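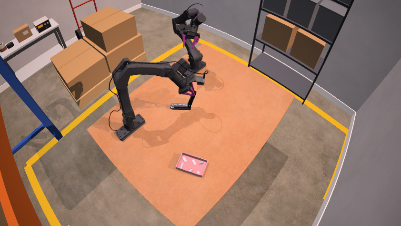 Figure 1. Simulated two-arm cell, with the floor mat, safety line, shelving and box storage all drawn in.

Planning and Paying for a Small Robot Cell
Course handout, unit 3
August 2022

Welcome back, everybody. We spent the last unit on what arms can do, and now we come to the part that makes people reach for the coffee, which is getting the money approved and spending it in a sensible order. I promise it is more fun than it sounds (well, I think so, and you are stuck with me).

Start with the floor. When students hand me a first budget, the arms are on line one and the floor is missing altogether. Look at how much of the room in Figure 1 goes to the orange mat and the yellow line around it, and then to the strip of gray concrete between the two. You will be paying rent on all of that, every month, so please put it in.

Next, the things around the arms. I would like your budget to have a separate line for each of these:
Bases and the hardware to bolt them down
Grippers, plus spare fingers (fingers get chewed up, so buy spares with the first order)
Cables and cable ties
Trays and fixtures for small parts
Shelving, a work table and a hand truck
Floor marking

The tray deserves a word. The one in the figure is shallow and pink, with six small white pieces lying in it every which way. A plain tray like that costs very little, but if your parts arrive at odd angles you may need a better camera or a good deal more programming time, and those cost plenty. A fitted tray that holds each part in place can be the cheaper road, even though it looks like the dearer one on the quote. Price it both ways before you decide.

Now, quotes. For the class exercise we are using the Skidwood project, with Astero supplying the arms and Pascu the grippers. Astero's delivery time is 23 weeks and Pascu's is 12, so work out for yourselves which order goes in first and when the bill for each one lands. The mat is quoted by Vultska at $573, delivery included, installation not. Do read the small print on that last one, as it caught half the class in April!

Please build the layout in simulation before you sign anything. Moving an arm on the screen costs you an afternoon, and moving one that is already bolted down costs a good bit more, with a crew standing there while you measure.

To hand in: a one-page budget, an order calendar, and a floor sketch showing both arm bases and the safety line. Pencil is fine.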